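## Why Towels Stop Absorbing

A new cotton towel often performs worse than a one-year-old towel. The cause is finish. Mills apply silicone or cationic softeners at the last wet stage so the cloth feels full on the shelf, and those compounds coat the loops and slow the uptake of water. Several washes at 60°C, without fabric softener, remove most of it.
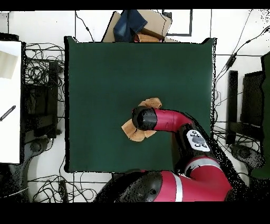 Dunbar disagrees on the temperature and holds that detergent dose matters more, as surplus detergent dries onto the fiber and acts much like the original finish. The two positions are compatible. In hard water, residue builds up faster and a hot wash alone will not clear it.

Loop construction sets the upper limit. Terry is woven from two warps, one under tension for the ground and one slack for the pile. Long loops expose more yarn surface, but they snag and take longer to dry.
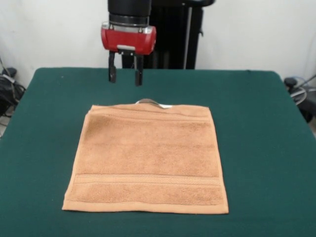

*Reading time: 2 min*

The Skiver mill runs a drop test on each lot. A measured drop of water is placed on the pile and timed until the shine disappears. Lots that exceed 17 seconds go back for a second scour. The Urnik range, finished without silicone, is tested again after 36 wash cycles, when shrinkage has closed the ground weave and the loops stand more upright.

Drying is the stage most households get wrong. High heat makes cotton brittle, and lint in the filter is lost pile. Medium heat, with the load removed slightly damp and shaken out, keeps the loops open. Line-dried towels feel stiff because bound water links neighboring fibers, and a few minutes of tumbling breaks those links.

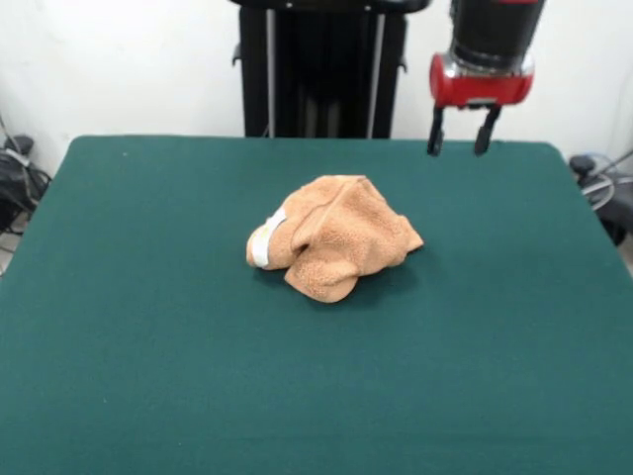 *Tan towel with a nubby, terry-like texture.*

Dryer sheets put the softener back and should be left out.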